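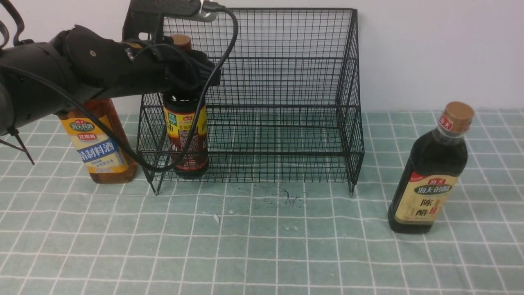
Bottle of soy sauce at the black wire basket.

Walness stretcher bar kit, reviewed by Noeline Halliday

I bought this kit to mount a hand-painted canvas that came to me rolled in a tube. The painting measures 955 by 929 mm, and the bars can be ordered to the millimetre. Mine cost £90 with delivery.

In the box you get four bars, a cross brace, corner wedges and a bag of staples. You need your own staple gun and a pair of canvas pliers.

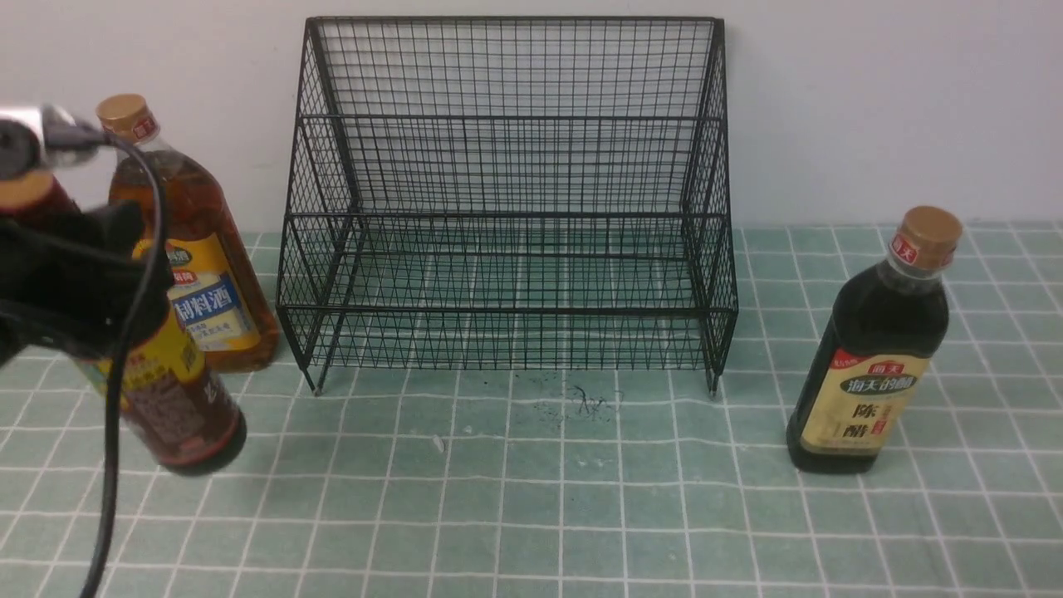 The corners slot together by hand and mine were square first time. The outer edge is raised a little so the canvas doesn't touch the flat of the bar, and it left no ridge on the front. The instructions are poor. They don't tell you to start stapling from the middle of each side, which you should.

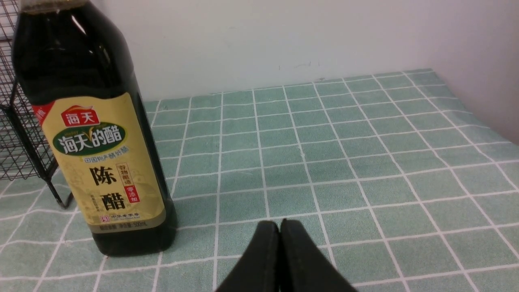 Haitian vinegar on the checked tablecloth.

I have used Konberg bars before. They are cheaper, but one warped within a year.

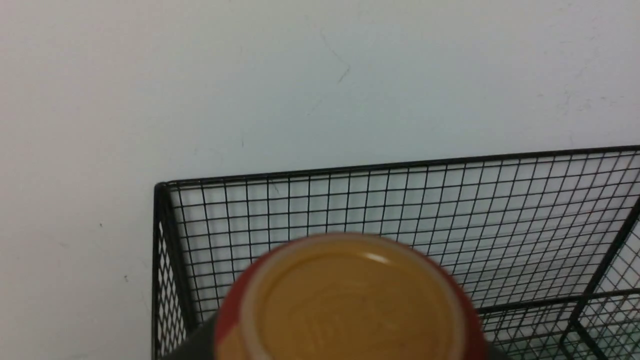 Walness also sells a slim outer frame to fit the bars, in black or oak. I went for black. My wall is a pale greyish white, much like the one behind the wire-mesh basket, and black shows up on it just as clearly as the mesh does there. The oak would suit a darker room.

Four stars. I have taken one off for the instructions.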